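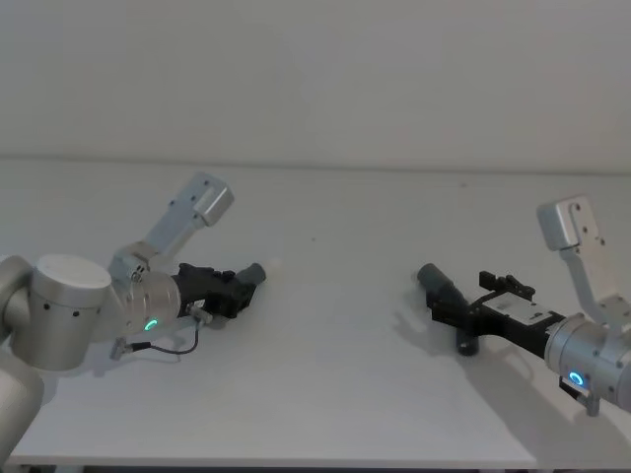

feltside
Subject: Wall paint sheen for a north-facing workroom
Repainting the workroom in December and trying to settle on a sheen before I buy. The room gets no direct sun and I do color matching on fabric swatches in it, so I care more about glare than about scrubbing. What I want is an even off-white with no hot spots, close to the plain wall behind the white table up top, where the shadows on the tabletop stay soft and gray. Current paint is a Sotow eggshell, two coats over old drywall, and every roller lap shows when the ceiling light is on. Candidates are Pralard dead flat and Lis matte. Has anyone used either one in a room with mostly overhead light?

kettlehole
Pralard flat in two rooms here. It hides laps better than anything else I have rolled. It also burnishes. Rub a mark with a damp cloth and you get a shiny patch that catches side light worse than the mark did. For a room where things get leaned against the wall I would not use it below chair height.

dr_primer
Sheen is half of it. If laps are showing through eggshell, check the surface first. Old drywall with patched seams takes up paint at different rates, and a flat topcoat will reduce the effect without removing it. Sand the ridges with 100 grit on a pole, wipe down, prime the whole wall and not only the patches. Then decide on the topcoat. I have seen people go through three finishes on a wall that needed one coat of primer.

feltside
It was not primed last time. The previous owner's paint was sound so I went straight over it.

dr_primer
Then that is your first suspect.

mullion91
Disagree on the primer, at least as the main cause. Eggshell laps under a ceiling fixture are nearly always a wet edge problem. The top of the wall gets cut in, the painter goes for coffee, the roller comes back to a dry band. Keep the wet edge, finish one wall before starting the next, and use a longer nap than you think you need. I did a hallway in Lis matte straight over old satin, scuff sanded only, and it reads as one surface from either end.

kettlehole
A hallway with what kind of light?

mullion91
Two ceiling fixtures, 14 feet apart. No windows.

kettlehole
Fair, that is a harder test than mine.

nap_and_tray
On the color side, watch the white itself. Off-whites with a lot of yellow in them look fine in the store and will throw off your swatches by late afternoon in north light. Nandine makes a tint base that dries close to neutral. Paint a large board, two coats, and move it between walls for a few days. Small chips are useless for this.

Also look at the table. A white top bounces a lot of light onto whatever you are judging. Gray is the usual choice for matching work.

feltside
Table is birch with a white laminate top. I had planned to keep it.

nap_and_tray
Lay a sheet of neutral gray card under the swatches and keep the table. Cheaper than a new top.

dr_primer
Bulbs too. Under 2000 lumens on a ceiling fixture in a room with no sun is going to be dim, and dim light makes people buy a brighter white than they need. Diffuse the fixture before you blame the wall.

mullion91
Agree with that one.

feltside
Plan so far: sand, prime one full wall, Lis matte over it in the Nandine white if the store can match it, and leave the next wall unprimed as a check. Will keep the roller and nap the same on both. Does anyone know if Lis needs a full day between coats — the can says four hours but the room is cold?

kettlehole
Cold room, I would leave it overnight. Four hours assumes a heated house.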